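Workplace Studies: Unit 3 Notes
The desk as a work surface

Tutor: Perihan Çetinkaya

Carry on from the reading on seat height. You should have your own measurements with you from last time, in millimetres, taken in the shoes you normally work in.

1. What the surface is for

A desk top does two jobs. It holds the things in use, and it supports the forearms. Most of the complaints in the Pultomar office survey were about the first job (no room), but when the desks were measured the trouble was nearly always with the second. People had pushed the keyboard back to make space for papers and were reaching for it all day.

Mark out two zones on any desk you assess. The near zone is what you can touch with the elbows at your sides. The far zone is what you can touch with the arm straight and the back still against the chair. Anything past the far zone is storage, whatever the owner calls it.

2. Edges and outline

Older desks have a square front edge. It presses on the underside of the forearm. A rounded edge spreads the load, and you should note which kind you have on the assessment sheet under "Edge".

The outline matters as well. Some tops are plain rectangles, some have a curve taken out of the front so that the sitter can get closer. A curve makes the top shallower at that point. Measure the depth twice, at the shallowest and the deepest part, and write down both. In the Florkmont exercise half the group gave one figure only and could not say where they had taken it.

3. Colour and finish

Matt finishes are preferred under ceiling lights - gloss tops throw the light back at the eyes. White is common in small rooms. It shows marks sooner than wood tones do, so put wear and marking in the condition column even where the desk is sound.

4. Position in the room

Check these before you look at anything on the desk:
- which side is against a wall, and whether the sitter faces it
- distance to the nearest door, and which way the door opens
- where daylight comes in, and what covers the window
- floor type under the feet of the desk

A desk against a wall saves floor area but stops you passing cables or lamps round the back. Zhong's rule of leaving a 20 mm gap is a fair compromise. Leg frames with long foot bars need checking too, as a foot bar can sit exactly where a chair castor wants to go.

5. Clearing down

Before measuring, clear the top. Use one container for everything loose and put it all back afterwards in the same order.
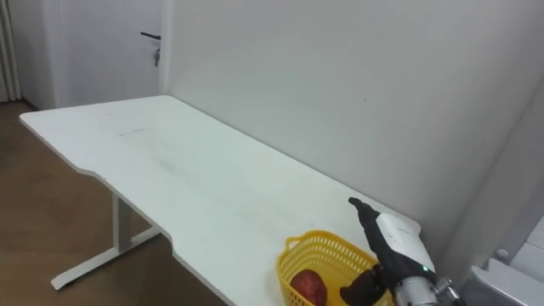 Fig. 1. White desk against a wall, with a yellow plastic basket on the top. Note the curved cutout in the front edge.

Using the figure, fill in the "Edge", "Outline" and "Condition" boxes. Leave the sizes blank.

For next time

Assess one desk at home or at work. Write up to 500 words and attach a plan drawn to scale. Bring the Mornier sheet as well - we start with lighting.

Related items
Unit 2 Notes: Seat height and foot support
Unit 4 Notes: Task lighting
Assessment sheet (blank)
Reading list, January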